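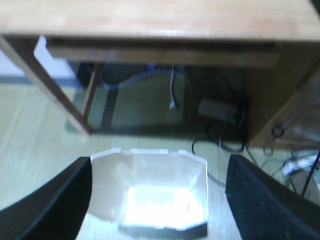 ## 1. Background

Students in the Bever building at Hernholm often complain of stuffy rooms in the morning. Each study bedroom has one window and, set into the top of its frame, a Dönmez trickle vent with a sliding shutter. There is no mechanical extract in the bedrooms. Air leaves through the gap under the door and through whatever leaks exist in the outer wall.

This project measured carbon dioxide overnight with the vent open and with the vent closed, and used the results to estimate the rate of fresh air supply. Carbon dioxide is not harmful at the levels found in bedrooms, but it is a convenient marker for how quickly stale air is being replaced.

## 2. Method

Tisow loggers were used throughout. Each one records carbon dioxide, temperature and relative humidity every five minutes. Before use, all loggers were left together on an outside sill and set to a common baseline of 420 ppm. They were checked against one another again in July, when the measurements had finished.

A logger was placed in each room at desk height, away from the window and away from the pillow. Breath directed at the sensor gives short spikes which have nothing to do with the room average. Occupants were asked to:

- keep the window and door shut from 23:00 to 07:00
- set the vent shutter as instructed for that night
- note any night on which a second person slept in the room
- leave the curtains as they normally would, and write down whether they were drawn

The data set covers 256 nights, split evenly between the two shutter positions. Nights with more than one sleeper were left out before this total was made. A further 345 single readings were rejected because they jumped by more than 200 ppm in one interval and fell back in the next.

Curtains proved harder to deal with than expected. In the Bever rooms they hang in front of the vent as well as the glass, so incoming air has to pass over the top, through the cloth or down behind the fabric to the floor.
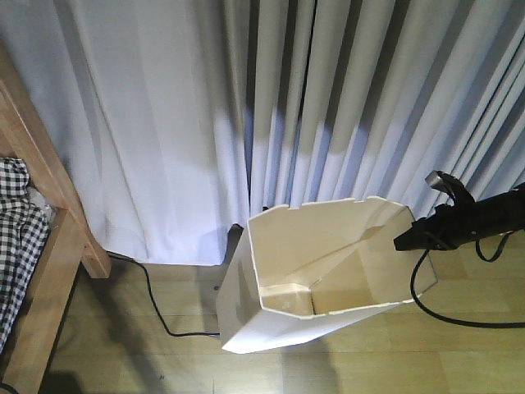
A heavy curtain with little clearance at the top could therefore reduce the flow or send it down to floor level, where it would mix with the room air more slowly. The occupants' notes were not detailed enough to separate these effects. Drawn curtains were recorded on nearly every night, so the few nights without them could not be used as a control group.

## 3. Calculation

The air in the room was treated as fully mixed. Once the level stops rising, the carbon dioxide given off by the sleeper equals the amount carried away, and the fresh air rate is

Q = G / (C – C₀)

where G is the rate of emission, C is the steady level indoors and C₀ is the level outdoors. G was taken as 13 litres per hour for a sleeping adult. C was the mean of the readings between 05:00 and 06:30.

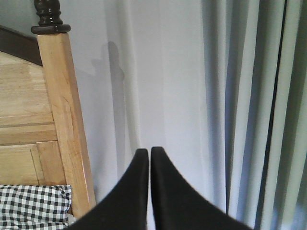
Room volume is needed to turn the flow rate into air changes per hour. The empty volume of a standard room, from floor and ceiling dimensions, is 31 m³. Furniture displaces part of this, but the correction is small. The light-coloured wooden bed frame, for instance, was counted only for the timber itself, with the space beneath it treated as part of the room air. Mattresses were ignored. The empty volume was used in all the results below.

## 4. Results

| Vent | Mean level, ppm | Fresh air, l/s | Air changes per hour |
|---|---|---|---|
| Open | 938 | 7.0 | 0.81 |
| Closed | 1,610 | 3.0 | 0.35 |

Opening the shutter more than doubled the supply of fresh air. With the vent open, most rooms reached a level reading well before 05:00. With it closed, the time constant is 2.8 hours, and several rooms were still rising slowly when the averaging period began. The closed figure for C is therefore a little low and the matching flow rate a little high.

Rooms on the windward side had lower readings in both positions. Wind speed was not logged at the building, so no correction was attempted.

## 5. Sources of error

The largest uncertainty is G. It varies with body mass and depth of sleep, and an error in G passes straight through to Q. The full mixing assumption was tested in one room only, with 2 loggers at different heights. They agreed to within 40 ppm after midnight, but differed by more in the first hour.

Air entering from the corridor was treated as outdoor air. Corridor levels were measured on three nights and lay between 510 and 580 ppm, so the values of Q given here understate the total flow through the room and overstate the share that comes from outside.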